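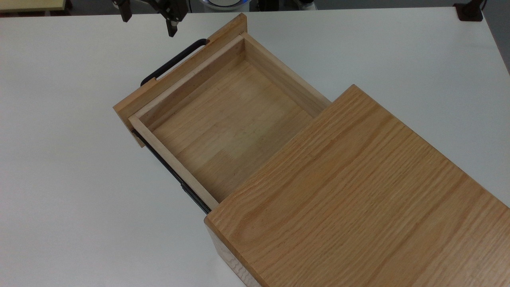 Nultaton 相談広場 卓上アーム・自動化部

解決済み
Mosteroの「引き出し操作パック」、試用のあと本契約する価値はありますか

質問した人:Hazem Lahlou
カテゴリ:製品・サービスの相談 > アーム用スキルパック
タグ:Mostero、引き出し、バーハンドル、試用、サポート

小さな家具工房で、収納ものの試作と検品を担当しています。ロボットの専門家ではありません。社内では「いちばん説明書を読む人」ということで担当になりました。説明書を読む習慣は人に見せないほうがいいと、いまは思っています。

うちではオーク材の引き出しユニットを作っていて、スライドレールの動きを確かめるために、ひたすら開けて閉める作業があります。人間がやると昼前には目がうつろになります。そこで双指グリッパーの付いた卓上アームを入れ、Mosteroの引き出し操作パックを試用で契約しました。ハンドルを見つけ、つまんで引き、押して閉める、という動作がひとまとめになったサービスです。取り付け金具はDalumの卓上クランプ式を使っています。

写真は、引き出しをほぼいっぱいまで出し、グリッパーがハンドルの少し手前で指を開いている状態です。ハンドルは黒い金属の細長いバーで、短い脚二本で前板から浮かせてあります。レールも黒い金属です。中身は入れていません。最初は重りを入れていたのですが、問題がひとつのうちに問題をふたつにすることはないと思い直しました。

試用の終わりに、641回分の動作記録が手元に残りました。そのうち133回が「失敗」です。Mosteroの管理画面では赤い丸で表示されるので、一覧を上司に見せると会議室が静かになります。

失敗の中身は、だいたい次のような感じです。

・開ける動作はわりと素直。ハンドルをつかみ損ねても、勝手に下がってやり直してくれる
・閉める動作で止まる。あと少しというところで「完了」と言い張り、引き出しは指一本分ほど開いたまま
・開ききった状態から次の動作を始めると、グリッパーがハンドルの上で考え込む。考えた末に、何もせず帰っていくことがある
・午後三時ごろに失敗が固まる。おやつの時間だからではないと思いたい

サポートに問い合わせたところ、丁寧な返事が来ました。要約すると「環境を整えてください」でした。天気予報に「天気がよくなるといいですね」と言われた気分です。

本契約は12か月縛りです。試用は8月で終わり、その前に返事をしないと装置の設定が初期化されると書いてあります。あの設定をもう一度やるくらいなら、私が引き出しを開け閉めします。

お聞きしたいのは次のことです。

一、この失敗の多さは、このパックの実力でしょうか。それともこちらの置き方が悪いのでしょうか。
二、本契約にすると付いてくる「個別調整」は、実際どの程度のことをしてくれるのでしょうか。
三、似た用途でほかのサービスに乗り換えた方がいれば、感想を聞かせてください。

「用途によります」という回答は、Mosteroからもういただいています。

(補足)ユニットは白い天板の上に斜めに置いています。まっすぐ置くと、アームの肘が窮屈そうにするためです。図面を書いた者は「なぜ斜めなのか」と不満げですが、肘のほうを優先しました。

この質問へのコメント

Liviu Ilie
斜め置きは推奨配置のページに載っていますよ。ただし小さい字です。あのページは全体的に字が小さいので、それだけでは目印になりませんが。

Hazem Lahlou
見つけました。ありがとうございます。脚注の脚注にありました。

回答 その一
Horațiu Ene

うちは解約しました。高いです。

バネの強い手袋用の引き出しで使っていましたが、閉まらないのは最後まで直りませんでした。普通のエアシリンダーを買って押したら閉まります。賢くはないですが文句も言いません。

以上です。

この回答へのコメント

Hazem Lahlou
手袋用の引き出しというものがあるのですね。シリンダーだと、開けるほうはどうされていますか。

Horațiu Ene
人が開けています。

Hazem Lahlou
なるほど。

回答 その二(質問者が選んだ回答)
Réka Bodnár

同じパックを本契約して二年目に入ります。Mosteroの回し者ではありません。回し者ならもう少し請求書が安いはずです。うちは事務家具の修理業で、機種の違う引き出しが次々来るので、用途はご質問より少し意地悪だと思います。

順番にお答えします。

まず失敗の多さについて。管理画面の赤い丸を、そのまま実力だと思わないほうがいいです。あの画面では、つかみ損ねてやり直し、最終的に開いた回も「失敗」に入ります。既定の集計が「初回で成功したか」になっているためで、設定の「集計」から「最終結果」に切り替えられます。なぜ自社製品が悪く見えるほうを既定にしているのか、私はサポートに三回聞き、三回とも「貴重なご意見」になりました。切り替えてから上司の方に見せてください。会議室の空気が多少は戻ります。

それでも残る失敗が本物です。ご質問の症状なら、私は次の順で見ます。

閉め切れない件。
パックの閉める動作は、前板を押して、抵抗が増えたところで「当たった」と判断します。レールの最後に引き込みやソフトクローズの抵抗があると、そこを終点だと思い込みます。これは「動作」の中の「終端の押し込み」を一段上げると変わります。一段です。うちの若いのが面倒がって最大にしたら、ユニットごと天板の上を散歩しました。上げる前に本体を固定してください。滑り止めシートを敷くだけでもかなり違います。白い天板は見た目がきれいで、そのぶんよく滑るものが多いです。お使いのものがどうかは、手で押せばすぐ分かります。

ハンドルの上で考え込む件。
写真のような開ききった姿勢から始めるのが、このパックのいちばん苦手なところです。開始時には閉まっているものと期待して作られているらしく、最初からハンドルが遠くまで出ていると、目標の置き直しに時間を食います。一定時間で決まらないと、諦めて原点に帰ります。つまり、あれは考えた末の撤退で、本人なりに誠実なのです。
対策は簡単で、動作の頭に「現在位置から再探索」を入れてください。名前は立派ですが、チェックを一つ入れるだけです。それから、開いた状態で始める回と閉まった状態で始める回を、別の作業として登録すること。一つの作業に両方を混ぜると、どちらに対しても中途半端な心構えで臨むようになります。人間の新人と同じです。

つかむ向きについても少し。
細いバーハンドルの場合、指をバーの両側に差し込む形になるので、前板との間に指先が入る余裕が要ります。写真では指がまだハンドルに触れていませんから、余裕が足りているかどうかは私には判断できません。アームの電源を切ってから、指先の部品と隙間をノギスで測ってください。きつければ、Mosteroの部品表に薄い指先があります。値段は指先の厚みに反比例します。

もう一つ、バーの真ん中をつまませるのをおすすめします。端に寄った位置を引くと引き出しが少しねじれて、レールの機嫌によっては途中で渋くなります。検品が目的なら、その渋さがレールのせいなのか、引き方のせいなのか分からなくなるのは困りますよね。つまむ位置は登録画面で指定できます。自動のままだと、見えやすいところを勝手に選びます。

午後三時の件。
おやつではなく、たぶん日差しです。黒い金属のバーは、横から光が入ると一部が白く飛んで、カメラには短いバーに見えることがあります。うちでは西向きの窓にブラインドを下ろしたら収まりました。お宅の窓の向きは知りませんので、まずは同じ時間に部屋を暗くして照明だけで回してみてください。それで変わらなければ、私の説は忘れてください。ちなみにこの現象、説明書では「外光の影響」という一行で済まされています。私はその一行にたどり着くまでに一週間、カメラのレンズを拭き続けました。レンズはとてもきれいになりました。

次に「個別調整」について。
これがいちばん聞きたいところだと思うので、良い面も悪い面も書きます。

申し込むと、担当者がビデオ通話で入ってきて、こちらの動作記録を一緒に見ます。うちの初回は70分近くかかりました。前半は通話の音声設定です。残りの時間で、担当者はうちの引き出しの種類ごとに押し込みの強さと待ち時間を決め、ハンドルの見本を登録し直してくれました。ここは文句なしに上手でした。私が一か月かけて悪化させたものを、その日のうちに元より良くして帰りました。

ただし、調整の対象は「登録した製品」だけです。ハンドルを別の形に変えたら、また申し込みになります。回数の上限は契約書の別紙にあり、別紙は言わないと送ってきません。言ってください。新作を次々試作する工房なら、ここが一番の分かれ目になります。同じユニットを延々と検品するだけなら、最初の一回で元が取れると私は見ています。

それから、調整の内容は書き出して保存できます。「管理」から「設定の控え」です。試用中でもできるはずなので、今日のうちにやってください。初期化の脅し文句が急に怖くなくなります。控えを戻すには有効な契約が要りますが、少なくとも数字は手元に残るので、よそに移るときの下敷きになります。

乗り換えについて。
一度、Olteanuの出している汎用の操作サービスに浮気しました。つかむのはMosteroより速いです。閉めるのも力強いです。力強すぎて、閉まったあとに中の仕切り板が外れていたことがあります。記録画面は見やすく、赤い丸はありません。そもそも失敗の記録が簡素で、うまくいかなかった回は「未完了」と表示されるだけ、理由は書いてありません。検品に使うなら、理由が残るMosteroのほうが私は好みです。物を運ぶついでに引き出しも開ける、という使い方ならOlteanuでもいいと思います。

それと金具の件。Dalumのクランプは悪くありませんが、新品のうちは締めた翌日にもう一度締めてください。少し緩みます。緩むとアームの根元がわずかに傾き、その傾きはグリッパーの先では立派なずれになって出ます。Mosteroのサポートはこれを「環境」と呼びます。腹は立ちますが、間違ってはいません。

私なら、次の順で進めます。

1 設定の控えを取る
2 集計を「最終結果」に切り替えて、手元の記録を見直す
3 クランプを締め直し、ユニットを固定する
4 終端の押し込みを一段上げ、再探索を入れて、しばらく回す
5 別紙を請求して、個別調整の上限を読む
6 それから決める

5を飛ばして契約した者が、ここに一人います。

この回答へのコメント

Hazem Lahlou
詳しくありがとうございます。集計を切り替えたら、赤い丸がごっそり減りました。上司に見せたところ「なぜ最初からこれを見せなかったのか」と言われました。感謝というのは難しいものです。クランプも締め直しました。半回転ほど回りました。

Réka Bodnár
半回転なら優秀です。押し込みのほうはどうでしたか。

Hazem Lahlou
一段上げました。閉まる回は増えたと思います。まだ回している途中なので、断言は控えます。ユニットは下に滑り止めを敷いて、散歩を未然に防ぎました。

Liviu Ilie
横から失礼します。「再探索」は古い版だと項目の名前が違い、「再取得」になっています。中身は同じです。版が上がるたびに言い回しだけ新しくなるのは、あの会社の伝統芸です。

Réka Bodnár
知りませんでした。うちの画面には両方あります。

Liviu Ilie
両方ある場合は、下のほうが効きます。

回答 その三
Getachew Alemayehu

選ばれた回答にほぼ賛成ですが、費用の面だけ足します。工房の経理と装置の両方を見ている立場です。片方に集中させてもらえたことがありません。

本契約の金額だけを見ると、引き出しの開け閉めにこの値段か、という気持ちになります。私もなりました。ただ、比べる相手は「開け閉めをする人」ではなく「開け閉めを見張る人」の時間にすると実態に近いです。アームが帰ってしまうたびに誰かが再開ボタンを押しに行くなら、その人は結局そばを離れられません。うちの最初の三か月はまさにそれで、機械が引き出しを開け、人間が機械を眺めるという、手の込んだ工程になっていました。

なので、試用の記録を見直すときは、失敗の数より「人が触りに行った回」を拾ってください。自分でやり直して済んだ回は、放っておけばいいのです。人が触った回が昼休みの間に一度も起きないくらいまで減るなら、契約していいと思います。昼食から戻るたびに止まっているなら、もう少し設定をいじるか、見送りです。

縛りの期間については、交渉の余地があります。試用の延長を頼むと、たいてい一度は断られ、そのあと営業の人から「特別に」という連絡が来ます。うちにも来ましたし、隣の工房にも来ました。特別の範囲はかなり広いようです。返事の期限ぎりぎりより、少し早めに「まだ判断できる記録がそろっていない」と伝えるのがよいでしょう。嘘ではありませんし。

あとは細かいことを二つ。

検品の記録としてお客さんに出すつもりなら、動作記録の時刻が現地時間になっているか確認してください。うちのは最初、よその国の時刻で記録されていて、真夜中に元気よく引き出しを開けていることになっていました。取引先から、夜勤の方によろしくと言われました。

もう一つ、引き出しを開けきった位置で毎回止める設定なら、引く距離を少し手前で切ることも考えてください。レールの突き当たりまで毎回引くと、見ているのが耐久なのか当たりの強さなのか曖昧になります。どちらを見たいのかは、設計の方と先に決めておくと後で揉めません。うちは後で決めたので、揉めました。

シリンダー案も、私は馬鹿にしません。閉めるだけなら本当にあれで足ります。Horațiuさんの回答は短いですが、うちの会議一回分より中身があります。

この回答へのコメント

Hazem Lahlou
時刻を確認したら、やはりずれていました。午後三時に固まっていたはずの失敗が、こちらの時間では朝のうちになります。日差しは日差しでも、東の窓かもしれません。明日はそちらのブラインドを下ろしてみます。

Réka Bodnár
三時の説は撤回しないでおきます。朝日でもバーは光りますので。

Getachew Alemayehu
朝なら、照明をつけた直後という線もあります。うちの蛍光灯は、起きるのに時間がかかります。

Hazem Lahlou
全員が少しずつ怪しくなってきました。試用の延長は今日お願いしました。いまのところ、丁寧に断られたところまで進んでいます。

Getachew Alemayehu
順調です。

Horațiu Ene
シリンダー、中古でよければ一本余っています。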